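The spare bed test

Beverley Wragg 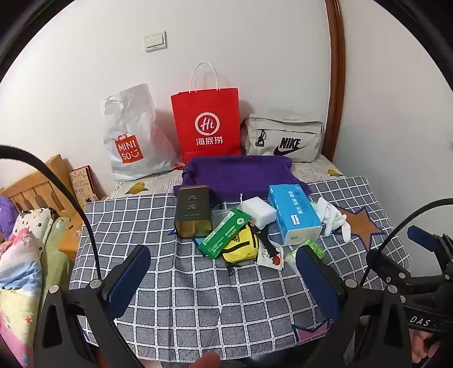 Shopping bags at the back, small things in front: a job for a padded gripper.

Every few months somebody announces that the household robot is nearly ready. I have been writing about kitchen and workshop machinery for long enough to have filed 241 of these columns, and a fair share of them have dealt with that word "nearly". My view in April is much what it was last September. Machines can do a number of chores. They can't yet do the chores, meaning the whole untidy run of them that a house or a small shop produces in a day.

Consider a job with no glamour in it at all. There is a bed with a checked cloth over it. On the cloth are a tea tin, a tissue box, a folded towel, a melamine sponge, a little zippered pouch, a sachet, a short black cable. Behind them are three bags. Put the things away in the bags. A child of six would do it while talking about something else.

For a machine it is a dreadful job. The tin is stiff and upright and easy enough, provided you don't squeeze the lid or knock it off. The tissue box looks stiff, but its sides give. The towel has no fixed shape once you lift it. A sachet lies flat on cloth, and to get hold of it you need to slide something under the edge or pinch up a bit of the bedding with it, and then you have to notice that you've picked up the bedding. The cable will be a different shape every time you meet it. And the bags are worse than anything that goes into them, as a paper bag with rope handles can topple, a plastic one can fold shut, and a duffel has to be unzipped and held open, which takes a second hand.

The people selling robots know all this. What they show us, understandably, is the tin.

I spent a morning at the Pirkcombe trade hall on Sat 18 April, where Baudry had an arm packing boxed goods at a bench. It was good. It did 60 boxes while I stood there with a cup of tea and it didn't drop one. The boxes were all the same size and came down a chute facing the same way. I asked the man on the stand whether it could manage a mixed basket, the sort of thing you'd tip out after a trip to town, and he said that was "on the roadmap". I have heard about a lot of roadmaps.

Gistent, two aisles along, were more open about it. They had a two-armed machine folding towels, and they had put up a board giving the day's score. It stood at 3 failures when I arrived. Each of those was a towel that had gone down with a corner tucked under, and a member of staff had to shake it out and start again. I thought the board was the best thing in the hall. If every firm put one up we could have a sensible talk about this.

My argument is that we are asking the wrong thing of the demonstrations. "Can it fold a towel?" has been answered, more or less. What I want to know is how long it can be left. A washing machine changed people's days because you shut the door and went out. A robot that clears a bed correctly nine times in ten, and on the tenth pushes the tea tin on to the floor, has to be watched, and if I am standing there watching I may as well pick up the sponge myself.

There is an honest case on the other side and I'll give it. The machines are learning from people now, from hands doing ordinary jobs with ordinary clutter, and that seems to me a far better school than a bench with a chute. Grippers have got softer. They are also cheaper than they were. A friend who runs a packing room in Pekham has an arm that closes cartons, and she wouldn't give it back. She also keeps every one of her packers, who do the part before the cartons are closed — the choosing, the wrapping, the squashing down of one thing to make room for another.

So for shops and small factories I'd say yes, buy one, if you have a single job that repeats and you can feed it tidily. Ask to see it do your job with your goods, roughly 100 times over, and stay for all of them. For the home I would wait. I've no doubt the price will come down, but price isn't what would stop me. I'd want to tip my shopping out on the spare bed, go downstairs, and come back up to find it put away and the towel still folded.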